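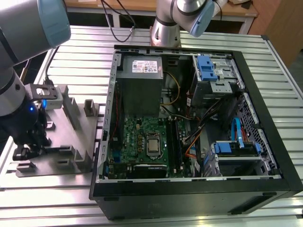
I got to the Wodton open house at ten past nine with a coffee in one hand and no idea where to park, so I left the car behind the bakery next door and hoped for the best. It was my second visit. Last September I came for the welding side of things and barely looked into the back hall, and I've been kicking myself ever since, because the back hall is where the teaching goes on.

For anyone who hasn't been, Wodton shares an old printing works with a couple of smaller outfits. Clukent has the front rooms and does the hardware, Festton has the upstairs and writes the software, and you wander between them with a paper badge stuck to your shirt (mine fell off in the restroom). They let in 43 of us for the morning, split into groups, and my group got the back hall first. Lucky!

The morning's job was computer repair, or the beginnings of it. The idea is that a person does the task through the robot, over and over, and every run gets saved - arm positions, gripper opening, camera pictures, all of it. Later the software tries to learn the moves from the pile. There are two ways of doing the showing. You can grab the arm and push it through the motions yourself, which they call hand guiding, or you can sit off to the side and steer it with a pair of smaller arms that the big ones copy. They had both going, and I could have watched all day.

Hand guiding looks easy and isn't. A visitor ahead of me had a go and got the tool over to the right spot very nicely, then overshot as soon as she tried to lower it. The arm feels like pushing a shopping cart through honey. You can get it anywhere you like, but stopping it exactly there is another matter. Our guide said new operators need 2 weeks before their runs are worth keeping, and that most of those weeks go into learning to slow down near the part.

The remote setup suited me better. You hold the little arms in your hands, squeeze to close the fingers, and the big one does what you do a hair behind. I got five minutes on it with a foam block for practice (they weren't about to let me near the electronics, fair enough) and I dropped the block twice and then placed it where it was meant to go, and I made a noise I won't describe. What I noticed most was how much I missed feeling anything. You're relying on your eyes, and your eyes keep telling you you're closer than you are.
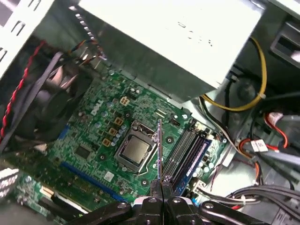
Camera angle was what I pestered the operators about most, and they were very patient with me. The view from the side is fine for getting the arm into the neighborhood, but for the last inch they go by the wrist view, and I can see why. With the thin probe pinched in the fingers you get its tip right beside the corner of the processor socket, and you can pick out the wire load lever along the side of the metal frame, too. From the side I'd have been guessing. There's a catch, they told me, in that the wrist view swings around whenever you turn the gripper, so left stops being left, and beginners get lost in there.

I asked how many runs they throw out. More than I expected! A good session for one operator is 80 runs, and anything with a long pause or a bump into the case gets marked and looked at again afterwards. They don't bin all the clumsy ones though. If the operator slips and then recovers nicely, that run is kept on purpose, so the software gets to see what recovering looks like. I liked that a lot.

Upstairs at Festton we saw the playback side, where somebody goes through the saved runs and labels the steps. Slower going, and the room was stuffy, but the questions were good. One man wanted to know whether a robot trained on one model of computer would cope with a different one. The answer was a pretty plain "not well yet." They're collecting on 4 kinds of desktop at the moment and want more. If you've got old towers in the garage, they'll take them off your hands at the front desk.

Lunch was from Uçar, the place across the street, and the lentil soup alone is worth the drive. I went back for seconds and missed the start of the Clukent talk on gripper fingers, so I can't tell you much about that except that they wear out faster than you'd think and the spare sets live in a cookie tin.

If you go next time, ask for a morning group, wear shoes you can stand in, and put your name down for the remote arms as soon as you walk in the door. The sheet was full before ten. And don't park behind the bakery - I got a note.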